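Sorna testnet: validator changes in March

The Sorna test network moves to release 2 in March. The minimum stake for a validator drops from 700 to 300 test tokens, and the active set is capped at 100 nodes. Wallets made with Nyaga keep working, but the address index must be rebuilt once after the upgrade. Test tokens have no market value and will not carry over to the main chain.

Operators should stop the node, back up the key file and install the new build before restarting. Atieno Swai maintains the upgrade notes. Reports of failed syncs go to Obadia Mussa, with the log attached.
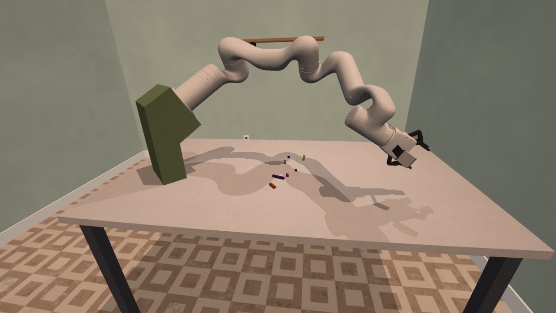
Block signing is now split from block relay, and the two run as separate processes. A relay can be restarted without touching the signer. The signer stays put, like the green pedestal under the arm, while the relay reaches out to peers. Skoradlow hosts need one extra open port for this.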